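3.2 Household survey

The survey on cleaning habits was sent to 654 households in the towns of Curna and Trevine, and 400 of them returned a complete form. Each person was asked how often the kitchen counter is wiped, with which product, and what is normally left standing on it. We considered as "working area" only the free part of the counter, where a cutting board is usually placed (Figure 2), and we excluded the row of containers along the wall.
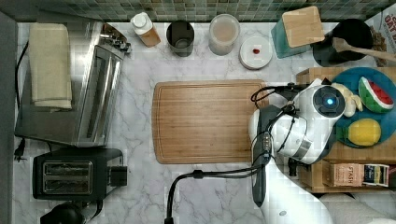 3.3 Choice of the wiping interval

In the form, 76 households declared that they wipe the counter only once per day. This group was later visited by Gilles Hervieu, who repeated the questions orally. The answers changed in 2 cases, and we kept the oral ones. Objects which are not food, such as toys, were recorded separately when they shared the counter with plates and pots.

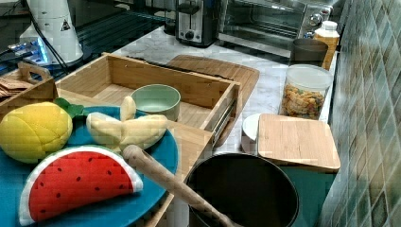
The visits were done in December, when the families cook more than usual, and this may have increased the declared frequency. We did not correct for this effect. The detergent Jeline was named more often in Trevine than in Curna, but the difference was small and we do not discuss it further.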